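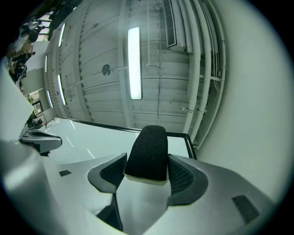

About Wirkbridge

Wirkbridge is a language school for adults. Riet Coppens and Mervin Nguyen opened it with one evening class in Dutch, held above a bakery. We now teach Dutch, German and Spanish to 405 students in two buildings.

Classes have no more than nine people and meet twice a week for twelve weeks. Beginners need no placement test. Everyone else takes a short one, either by phone or at the front desk.

Shona MacLeish runs the office and handles enrollment, refunds and schedule changes. Our lending library holds 2,285 books and is open to former students. The school closes for the last two weeks of December.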